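Taming the cables behind your desk

If your leads have crept into one great knot over the summer (mine always do, and I only ever notice when I'm hunting for a charger!), a wet afternoon and a pot of tea will see you right. Switch everything off at the wall first, then pull each lead out and give it a wipe with a dry cloth.

Label both ends before you plug anything back in. I use masking tape and a biro, though the little cloth tags from Wullberg are lovely if you fancy a treat. A hub saves no end of crawling about on the carpet, and it needn't take up much room on the desk.

Let each lead hang in a gentle curve near the plug, never bent sharply, and when you take it out hold the plug itself and pull it straight, however tempting it is to tug on the cable.
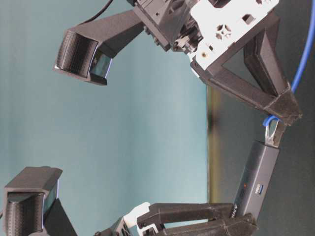 Blue cable with a see-through plug, going into the top of a slim dark grey device.

Spare leads go in an old shoebox, each one coiled loosely and tied with a bit of ribbon.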